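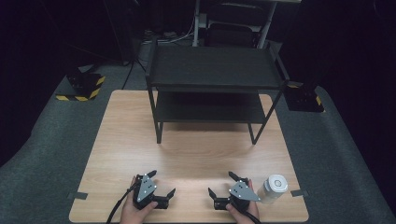 *Two-tier shelf stand on the wooden table.*

Visit report: Mallulov records facility, Friday, September 8, 2023

Marin Nikolovski met us at reception and checked our names against the visitor log. Log entries are kept for 13 months and then deleted by a scheduled job. Phones stayed in lockers.

The first stop was intake. Customer forms arrive on paper or through Prarer, the web portal, and both are indexed under the same record number. Paper originals are scanned within 24 hours and held in a locked room for 16 days before shredding. Access to that room is by badge - a second badge is needed after 6 p.m. 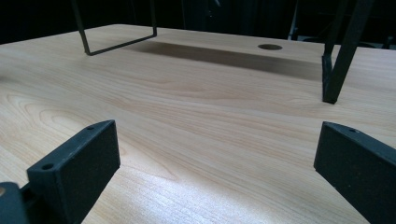 Deletion requests go through a separate queue called Nillumo. Staff confirm the identity of the requester, search both the live index and the backups, and record the result. The queue held 336 open requests on the morning of our visit, most of them address removals. We went through a blank request form at a table with a pale wood top and strong, mostly horizontal grain. Section 2 of the form still asks for a fax number.

Backups are handled by Kneževič under contract. A deleted record can remain in a backup set until that set expires, and the privacy notice has said so since February. We asked whether restored sets are checked against the deletion log. They are, but by hand. A script is in testing.

The next visit will cover the call center recordings.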